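Section 5: Clearing bottles from a desk

What to expect

The Nultero can do some household chores today, but it is slow and needs a person nearby. Picking up a closed, upright bottle is one of the chores it handles best. Out of 100 tries in our Nilwood test room, the bottle left the desk and was set down again without falling 87 times; the other 13 ended in a tip, a drop or a stop.

Setting up

1. Place no more than two bottles on the desk. Check that the caps are screwed tight.
2. Leave a hand's width between bottles.
3. Route all cables behind the robot and away from its feet.
4. Start the robot in Standby and wait 9 seconds before choosing Pick.

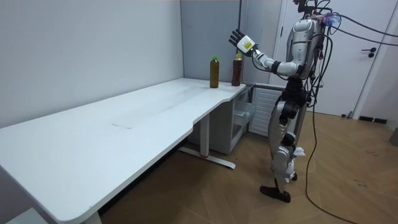 5. Choose the bottle on the screen and press Confirm. The hand closes in two stages. Do not touch the bottle between them.
6. If the robot stops, press Release, move the bottle by hand and go back to step 4.

Note: Glasses, open cups and bags are not supported in this version. Wiping the desk is a separate task and still needs a Malteck tool plate.

Caution: Keep children and pets out of the room while the arm is moving. Never step over the cables during a pick.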